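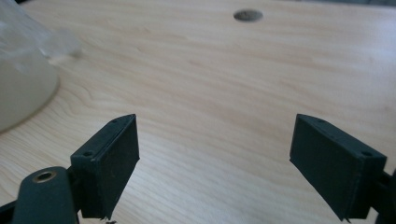
Sigita Lill
Furniture repair and secondhand desks, Hatwood workshop, Erkville

Thread on tabletops, grain and the hole in the middle of everything. I get asked about desks with cable holes more than any other piece, so I'm putting my answers in one place.

1/
Pale tops are what people want right now. Light wood, wavy grain, a bit of shine. They make a small room feel bigger and they go with whatever chair you already own. They also show every ring, crumb and pen mark, so think about who is going to sit there.

2/
The grain on this one runs mostly side to side, with a few darker streaks that lean pink. I like those. Some buyers ask me to even them out with stain. I'll do it if they insist, but I charge for the time and I tell them first that the pink will probably come back through.

3/
Now the hole. Round, dark gray, set into the top. If you buy a used desk there's a fair chance it has one like it. People see it and ask if I can fill it. I can. I usually talk them out of it.

4/
Filling a cable hole in a pale top means cutting a round plug from wood close in color, lining up the grain, gluing, sanding flush, then refinishing the whole surface so the patch doesn't sit there like a coin. On wavy grain you will still be able to find it if you know where to look.

5/
My price for that job starts at 345 dollars. For that money you can buy another desk without a hole. I have sold people that other desk.

6/
Cheaper options, in the order I'd try them:
Leave it open and use it.
Put a flat cap on it.
Stand the lamp over it.

7/
If you go for a cap, measure the opening and not the rim. Measure across it twice, once each direction, and write it down before you leave the house. I keep a coffee can of caps at Hatwood and most of the ones in there came back from people who guessed.

8/
If you use the hole, run the lamp and the charger through it and stop there. A power strip hanging from its own cord under a desk is a bad idea. Screw the strip to the underside or set it on the floor. Check the thickness of the top before you pick a screw.

9/
Question from Elsie Ellwood, who bought a desk from me in July: "Can I move the hole to the back corner?" No. You can drill a second one in the back corner and then you have two. She went with the lamp.

10/
Cleaning. Soft cloth, barely damp, wiped along the grain, then a dry cloth right behind it. A drop of dish soap if it's sticky. That covers nearly everything people bring up with me.

11/
Clean around the opening separately. Pull out the cords, go over the edge with a dry brush, and hold the vacuum hose near it. Don't wipe crumbs into it. They end up on the cords or on your feet.

12/
Little shreds and dust on a finished top should be lifted off before you wipe. Grit under a cloth makes fine scratches, and on a glossy finish they show up as soon as the light comes in low. I use a wide paintbrush that has never been in paint.

13/
Speaking of light - look at any pale top from a low angle with the window on the far side before you pay for it. Straight down, they all look fine. Get your eyes near table height and you'll see dents, dull patches and old glue. Sellers at the Kostiuk flea market are used to me crouching.

14/
How to tell solid wood from a thin layer over something else. Look at the cut edge of the hole if there's no liner in it. If there is one, try the underside or the end of the top. Grain that carries on over the edge is a good sign. I don't call it from a photo and I won't call it in replies either, so please don't send me closeups and ask.

15/
Oil or varnish? Find a spot nobody sees and put one drop of water on it. If it beads, there's a sealed finish and furniture oil will just sit on top and go gummy. If it soaks in and leaves a dark spot, it'll probably take oil. Wipe the drop up either way.

16/
Someone will ask about Jumasance, the wax I used to sell. I still have a shelf of it. It's fine on oiled wood. On a sealed top it gives you 20 minutes of shine and then fingerprints.

17/
White rings: leave them alone overnight first. A lot of them fade. If it's still there in the morning, try a dry cloth and light rubbing. If you've reached the stage of looking up mayonnaise, bring it in.

18/
Things I'd keep off a pale top: newspaper, wet plant pots, rubber feet of any kind. Dark rubber can leave a mark that goes down into the finish and I've only ever gotten those out by sanding. Felt pads cost almost nothing.

19/
Shop is open until 5:30. Ring the side bell if the saw is running. I have two pale desks ready to go, both with holes, and a bigger one that still needs a leg reglued. Bring your measurements.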